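Handling and assembly > Cell accessories > Reader reviews
Last updated: 2019-02-19

Vanham gripper kit, reviewed by Paraschiva Pop

We bought this kit in June for our small training cell, to replace the old Pridska fingers. Fitting took me 2 hours with the arm switched off, and most of this went on the cable. For large moulded parts with ribs, I advise to teach the approach slowly, as the sleeve comes near to the plastic.

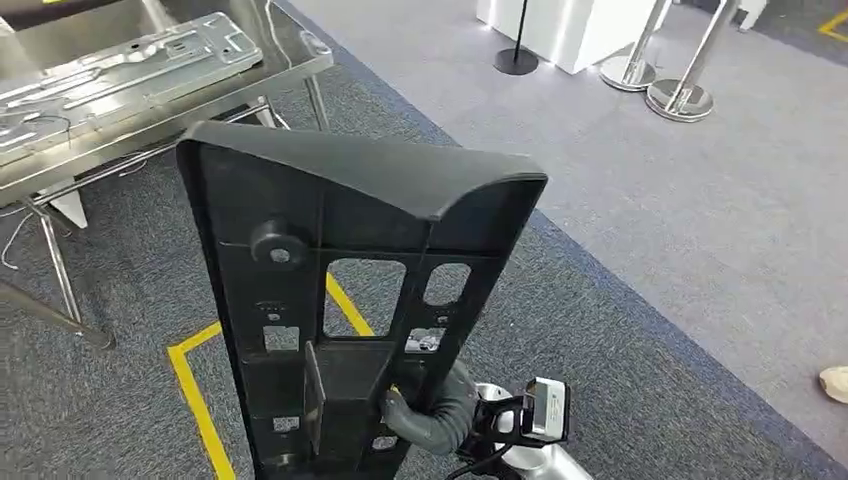

Setting up and care

I keep the steel table in one position and check it against the floor tape before each session. Flat metal panels need their own taught height. 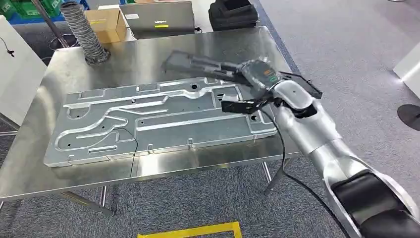

After 13 weeks I had to tighten one finger screw, and I wipe the fingers every evening. The manual is thin on cable routing. I would buy the kit again, but I would order a longer cable with it.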